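The Well at Stuvholm

The well at the end of our road went down 289 feet, and in January it gave out in the middle of my shower. I had soap in both ears at the time. I stood there listening to the pump suck air and thought about the county meeting, where a man from the water district had used the word "resilient" 16 times while the coffee urn ran dry behind him.

Stuvholm was never wet. The town was laid out by people who had been told that rain follows the plow, and who then plowed very hard and waited. Their grandchildren got the aquifer. We got the bill. By the third year of the drought the reservoir had shrunk back far enough to show the old highway, and my neighbor drove out on it to see whether it still went anywhere. It went to the old gas station. He said the prices were terrific.

The district hired a firm called Mondmont to tell us how much water was left. Mondmont sent a truck and two young men in spotless boots, who lowered a wire down every well in town and wrote in a notebook they held against their chests. When they got to mine, one of them asked if I had noticed any change in the flow.

"It stopped," I said.

He wrote that down. It took him a while. 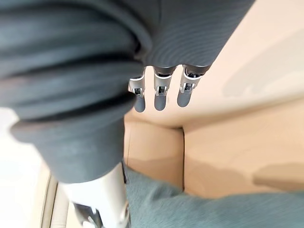
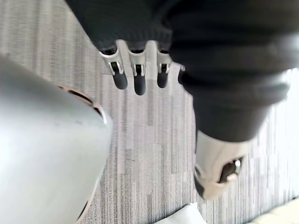 Dark knit fabric, close up in both pictures.

The report came in the mail with a map in it. The map was yellow where things were bad and brown where they were worse, and my house was under the staple. I called the number on the back page to ask which color I was. The woman who answered put me on hold, and the hold music was a recording of a brook.

I listened to the whole brook. It had frogs.

"You're in a transition area," she said when she came back.

"Transition to what?"

"I'd have to look at a different map."

So I did what everybody on the road was doing and bought water. It came up from the city on a flatbed, in a tank the color of weak tea, and the driver would only unload if you paid before he got out. I filled the tub, the canning pot and the birdbath. The birds had left in the fall, but I felt I should keep up my end. The dog drank out of it and looked at me as if I had been holding out on her.

That night the wind came up from the south and brought most of a cotton field with it. I sat in the kitchen with wet towels along the windowsills, using water I had paid for to keep out dirt I hadn't ordered. A little after midnight something began tapping on the roof. I went out on the porch in my socks and held my hand past the edge of the gutter.

It was sand. I stayed out there anyway until my feet got cold, then went in and wrung the towels out over the geranium.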